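Talk notes: Why your tea tastes different at work
Lallano village hall, spring programme
2025-02-24

Notes to self, please print in big type this time.

Opening

Hello, thank you for having me, thank you to Griet Schouten for getting the urn going. I'm going to talk for as long as it takes a pot to go cold, and then there's tasting.

Start with the story of my first job at Van den Broek. I was 22, I'd been brought up on my nan's tea, and on my first morning somebody handed me a cup that tasted like a wet envelope. Same brand as at home. I'd seen the box! I drank it to be polite and then spent years wondering what had gone wrong with it.

(Pause. Ask who has a workplace tea horror story. Take two, no more – last time at Zavdale we were still on horror stories at half past eight.)

Water first

Most people blame the bag. I'd start with the tap. Hard water has more calcium and magnesium in it, and those get together with the stuff in the tea and make that film on the top, the one that looks like a puddle at a petrol station. It dulls the taste as well. Soft water gives you a brighter cup, sometimes a bit too sharp if you're not used to it.

Pass round the two jars now, the scaly kettle element and the clean one. Remember to get them back. Dirk Jacobs went home with the scaly one in his coat pocket in September and it took me weeks to get it off him.

Things to say about filters: a jug filter helps with the film. Change the cartridge when it tells you to. If the jug's been sitting on a sunny windowsill for a fortnight, tip it out and give it a good wash.

Then the boil. Black tea wants water that's properly boiling when it meets the leaves. Office machines with a hot tap often give you something a good bit cooler than that, and there's your wet envelope. Green tea is the other way about, it goes bitter if you scald it, so let the kettle stand a few minutes before you pour.

If anyone asks about reboiling: people feel very strongly about this. I've done it blind with my sister and neither of us could tell. Say so and move on quickly.

Time, and the awful business of squeezing

Ask for hands up: who leaves the bag in? Who squeezes?

Three to four minutes for an ordinary black bag. Colour comes out fast, and that's what catches people out, they see brown and think it's done. Flavour takes longer. Set a timer for one week, just one week, and see if you go back.

Squeezing: I'm a squeezer. I know it brings out more of the bitter side. I like it. Suryani Rahman, who taught me most of what I know about tasting, used to leave the room when I did it.

Milk. Do not get drawn into the milk argument. If forced: with a pot, put it in whenever you like. With a bag in a mug, milk goes in last, or you've cooled the water before it's done its work.

The mug question

This is the bit people remember, so slow down here.

A thin cup loses heat quicker. A thick mug takes a lot of heat out of the water right at the start, unless you've warmed it, and then it holds on to it nicely. So warm your mug! Swill of hot water, tip it away, then make the tea. It takes seconds and I'd say it makes more difference than buying dearer bags.

Colour matters too, or at least our eyes think it does. Tea in a mug with a white inside looks redder and livelier. In a black one you can't judge the strength at all, you just have to trust the clock. Put the slide up here and ask which one they'd reach for first – the yellow, the lavender, the black, the light blue or the grey. Let them argue. Anouk Martens always says lavender before I've finished the question.
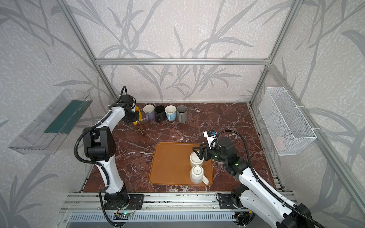

Tasting, part one

Lights up. Everyone needs two cups and a biscuit, plain ones only, ginger ruins it.

Cup A is the Lullari breakfast blend made with tap water. Cup B is the same blend made with filtered. Don't tell them which is which. Give them a minute to sip and then ask for words. Any words will do. I've had "pencils", "church" and "my uncle's caravan", and I knew exactly what all three meant.

Tell them to slurp. They won't want to. Do it first and do it loudly, then they'll join in. The air carries the smell up the back of your nose, and smell is most of what we call taste.

Tasting, part two

Same tea, brewed for one minute and for five. Griet has the timer. Ruben Van Loon is pouring, so leave him space by the hatch.

Ask which they'd be happy to be served at a friend's house, then which they'd make for themselves. You often get a different answer, and I don't really know why. Good point for a chat if we're running early.

Questions that always come up

Does tea go off? It goes flat. Keep it in a tin with a lid, away from the cooker and well away from coffee.

Is loose better? Often, yes, the leaves are bigger and have room to open. A good bag still beats a stale packet of leaf.

Can I microwave a cup that's gone cold? You can. I do. Take the spoon out.

What about decaf? Give it an extra minute and it does perk up.

Before they go

Sign-up sheet for the coffee evening is on the table by the door. Cups to the hatch please, and biscuits to anyone who'll take them.

Get the jars back off Dirk.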